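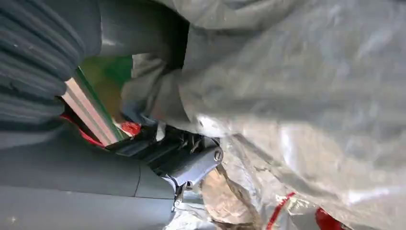
Protective garments issued for workshop and field use are to be folded and packed at a bench before they are returned to store. The procedure set out on this page applies to all lightweight white garments with printed markings and is to be followed by staff, trainees and visiting contractors alike. Material of this type does not hold a fold readily. It gathers into broad, rounded folds with long creases running between them, and where the light strikes a smooth part of the surface it may look almost white beside the grey of the rest. Creases should be eased out by hand from the centre towards the edges. They should not be pulled sharply, as the seams may be strained.

Scope

The procedure covers garments supplied under the Neltenine and Zekotine lists. Heavy aprons, gloves and footwear are dealt with in separate guidance held at the Jara store. Enquiries about garments that appear on neither list should be addressed to Milagros Peñalver.

What you will need

A clear bench top, wiped down
A flat mat, preferably with measurement marks along one edge
A plastic crate with slotted sides for garments awaiting folding
A second crate for folded garments
Store labels and a pen

Preparing the garment

1. Take one garment at a time. The remainder should stay in the crate until required.

2. Check pockets, cuffs and hood for loose items. Anything found is to be handed in at the desk.

3. Examine the fabric for tears, open seams and stains. Wrinkling alone is not a fault and does not need to be recorded. Glossy material in particular will show heavy wrinkles under bright light, and the surface may take on brownish or purplish tones in places. Tilt the garment before deciding that a mark is a stain. 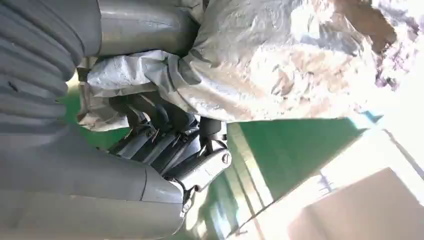
4. Lay the garment on the mat with the front facing upwards. Close all fastenings and tuck in any loose cords.

Folding

5. Smooth the body of the garment with the flat of the hand. Trapped air should be pressed out towards the hem.

6. Bring each sleeve across the body so that the cuffs meet at the centre.

7. Fold the legs, where fitted, up to the waist. Use the marks on the mat to keep the folded width the same from one garment to the next.

8. Fold once more from the bottom and turn the garment over. The printed marking should be visible on the upper face. If it is not, open the last fold and repeat it in the other direction.

Garments may be left in the crate in a loose heap for the length of one session. They should not be left hanging over the edge of the bench, where they are easily caught in passing. On garments with a small round patch, a red stripe and further red printing, the patch should be used as the reference point, being the easiest marking to find in crumpled fabric.

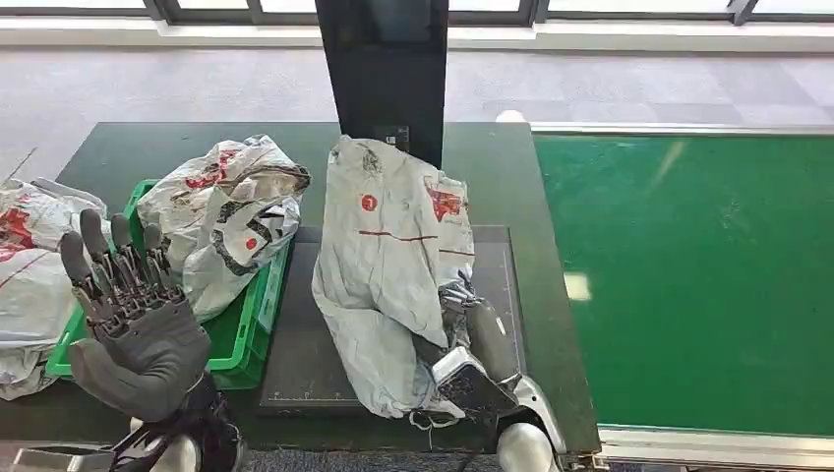

Bench Procedures, Issue 8, page 254

Packing and labelling

9. Place folded garments in the second crate with all markings facing the same way. Do not press the stack down to make room.

10. Complete one label for each crate, giving the list name, the size and the initials of the person who folded the contents.

11. Damaged garments are to be bagged separately and sent to Skaduvach for assessment. They must not be returned to the shelves.

The store handles more than 600 garments in a normal August, and crates without labels cannot be booked in during that period.

Revised by Sølve Björklund, February 13, 2023. Replaces the guidance in Issue 7.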